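Jersey folding

Jersey folding is the everyday craft of turning a sports top into a flat, tidy bundle for a drawer, shelf or kit bag. It's a small job with a surprising amount to enjoy in it!

A padded or cloth-covered surface is a favourite place to work. Fabric grips fabric, so a slippery top stays where it's put. 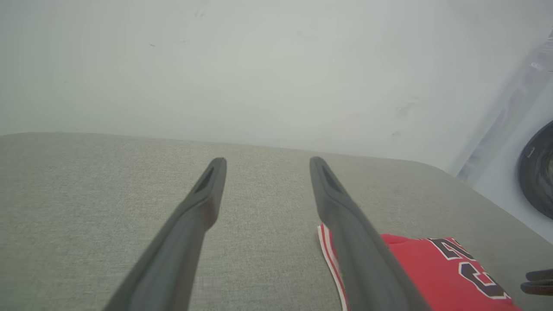

Height matters too, and most folders like a surface near the waist. The club laundry at Villholm keeps 1,407 tops in rotation, all of them folded standing up.

Opening out comes first. Jerseys often arrive bunched, with one part flipped over another and the numbers hidden, and the usual cure is to take a corner and draw it gently outward. Striped trim is a wonderful guide to where the sleeves and hem have gone.

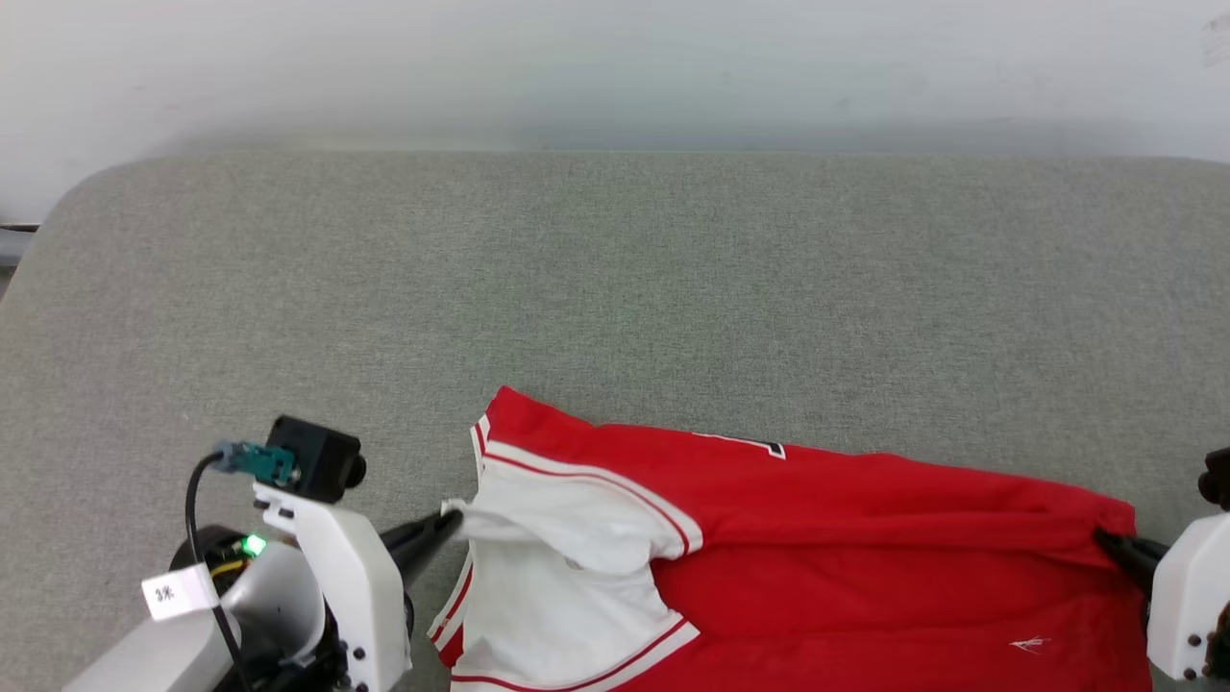 Madalena Guerreiro, who wrote the Villholm folding notes, favours starting from the hem. Her method takes up to 10 seconds a shirt once learned.

Smoothing follows. Long strokes of the palm toward the side seams chase out ripples, and lint shows up beautifully on red cloth.
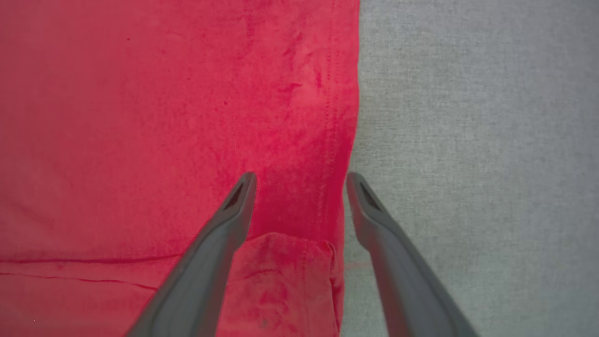

The sides then go in, the sleeves lie back along the body, and the hem comes up to the collar in 2 folds.

See also: Kit bag; Laundry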